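Ticket 2262, wifi keeps dropping at the Mernness house. Opened by me, worked on by me, mostly complained about by Caoimhe.

I'm writing this up the long way so whoever gets the next one doesn't have to dig through my texts. Feel free to skip to the fix if you're in a hurry.

## What was reported

Caoimhe Fahy wrote in on September 20, 2020 to say the wifi "goes away for a minute and comes back" several times a day. Laptops and phones both, upstairs and down. She'd already turned the router off and on (bless her), and it helped for an evening and then didn't.

The router is the Priten one we put in back in March. Same model we've got in the Flundale office, where it's been no trouble at all, so my first guess was the internet line and not the box. Wrong guess, but it cost me a whole morning!

## What I tried, in order

1. Called the internet company. Sat on hold for 20 minutes, got a very nice person who ran a line test and said everything looked clean on their end. I asked her to run it again while Caoimhe was actually offline, and it was still clean. So the line was up the whole time and only the wifi was going.

2. Plugged my own laptop straight into the router with a cable and let a ping run while I worked at the long table. I got 2000 replies and not one drop. Caoimhe's phone lost wifi twice in that same stretch, so now I had it narrowed down to the radio side and could stop being rude about the phone company.

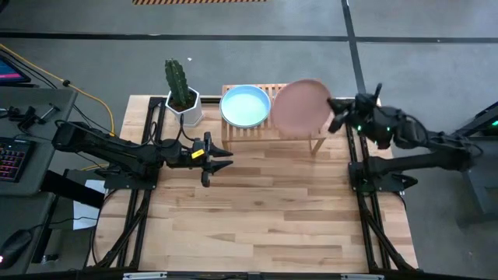
3. Changed the wifi channel. It was set to auto, which I usually leave alone, but there are a lot of networks on that street and I thought maybe it was hopping around. Picked channel 11 by hand, saved, waited. Still dropping after lunch. I left it on 11 anyway, it did seem a little quicker.

4. Updated the firmware. The page said it was up to date, and then I clicked "check again" and it found one (why do they do that?). Took ages, came back up fine, all settings kept. I was pretty sure this was going to be it and told Caoimhe so. Then it dropped again while she was on a call with Janka Kuruc, and Janka kindly sent me a screenshot of Caoimhe's frozen face.

5. Moved the router. It was down behind the TV, which is a terrible spot, so I ran the long cable and put it up on the bookcase. Signal went up everywhere, even in the kitchen, where it's always been weak. I took my laptop in there and stood at the counter for a good while watching the bars. Strong signal, then gone, then strong again. So it wasn't a range problem either.

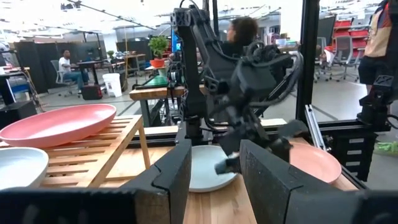
6. Finally read the log, which I should've done at step one. You get to it under Advanced, then System, then a tiny link at the bottom that says "history." It's kept in no order I could make sense of, so I copied the whole thing into a spreadsheet and sorted it by time. Every drop had the same line right before it: "AP mode conflict, radio restart."

## What it was

There was a second access point. Ruairí Ó Riain had left an old Pacheco extender plugged in behind the coats in the hallway, from before the new router went in. It had the same network name and the same password, and the Priten has a "mesh assist" setting that was on by default. Every so often it would spot the extender, try to adopt it, fail, and restart its own radio. Which is exactly a minute of no wifi. I called Ruairí and he said, "Oh, is that thing still on?"

## The fix

- Unplugged the extender and put it in my bag so it can't creep back.
- Turned mesh assist off (Advanced, Wireless, second tab).
- Rebooted the router once more for luck.
- Had Caoimhe forget the network on her phone and join it again.

I checked the log the next evening and there were no restarts in it. Caoimhe says her calls are holding up fine.

## Leftovers

The old ticket 217 from Siobhán Tierney sounds an awful lot like this one. We closed it as "line issue" and I don't think it was. Siobhán, if you're reading, can you look for an old extender at your place? Check behind furniture, they're small and the light is easy to miss.

Also, Clodagh Lenihan asked if we should switch mesh assist off everywhere. I'd say yes for any house with a single router, but please leave Flundale alone until I've had a look, there are two boxes there and I can't remember which one is in charge.

Keeping this open for another week in case it comes back.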